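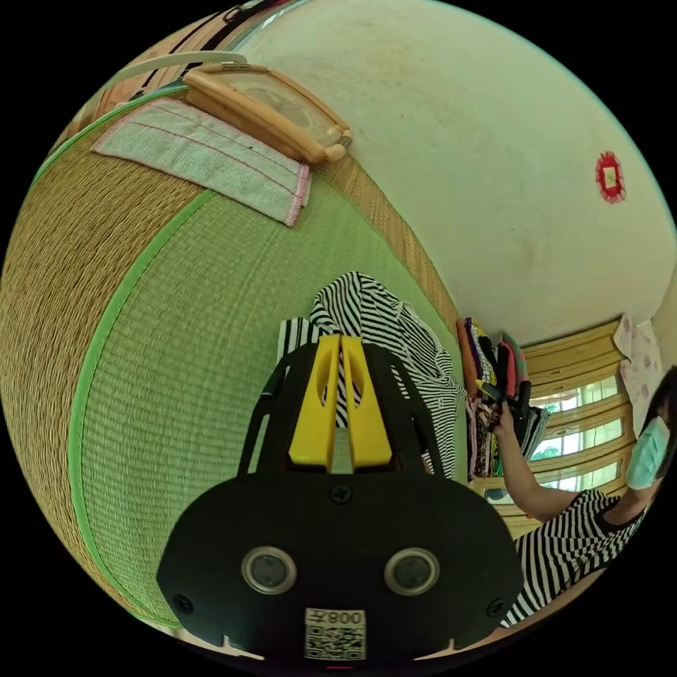
Ticket: Hand-held gripper, left finger lags on soft goods
Status: Open again
Opened by: Joaquín Benítez
Assigned to: Kęstutis Eglītis
4 June 2018

Summary

Comparing the Zometar hand-held against the Binby on laundry. Both get the same clothes, the same tatami and the same person sorting the pile by the wall. The Zometar's left finger arrives at the shirt a moment after the right one, like a guest who wanted to be seen arriving. On a box you'd never notice. On a shirt, the early finger pushes the cloth along and the late one closes on whatever is left.

Steps to reproduce

Lay a crumpled shirt on the mat. Come in from above with the fingers pointing away from you. Squeeze slowly. Watch the collar leave.

What I tried

Swapped batteries. No change. I didn't expect one, but the support form won't submit unless you've swapped batteries.

Reseated the fingers in the bracket. Better for one grasp, then back to normal, "normal" being the complaint.

Checked the body screws. All tight. One is now tighter than it should be. Noted.

Ran the Binby on the same shirt. It closes evenly and drops the shirt anyway, as the pads are hard and shiny and have no opinion about cotton. So on paper the Binby wins on timing and loses on holding things, which I'd have said was the main job.

Reply, K. Eglītis

Which firmware is on the controller? Also, is the lag there with nothing between the fingers? If it closes evenly in the air, I'd look at the linkage before I'd look at the controller.

Reply, J. Benítez

Firmware is the January one. In the air it's even. I closed it on nothing for a good part of the morning and it was flawless at it.

Reply, K. Eglītis

Then it's play in the left link. Under load it takes up the slack first and moves the finger second. There's a shim kit from Nesent that fits, although the instructions are for a different gripper and the drawing is of a third one. Fit 2 shims on the left side and none on the right. Don't "even it up" by adding some to the right.

Reply, J. Benítez

I had already evened it up. Taking them out now.

Reply, J. Benítez

Left side only, as told. Fingers meet together on the shirt and on a folded towel. The logs agree: the gap between left and right contact went from almost 600 ms to something I can't pick out of the noise. I'm leaving the Zometar as first choice for cloth. Closing this.

Reply, K. Eglītis

Did you recalibrate the finger width after the shims? If you didn't, the controller thinks the gripper is fully closed when it isn't, and your width readings for the comparison are off.

Reply, J. Benítez

Reopening this.

Still to do

Recalibrate width, both fingers touching, no cloth.
Redo the towel and shirt grasps on the Zometar. The Binby runs can stand.
Ask Lo whether softer pads exist for the Binby. It hardly seems fair to mark it down for slippery pads if there's a drawer of grippy ones somewhere.
Back out the overtightened screw a quarter turn and say nothing.
Correct the Nesent instructions in the shared folder, or at least cross out the drawing.

Last updated by J. Benítez, after lunch

Contact support | Back to top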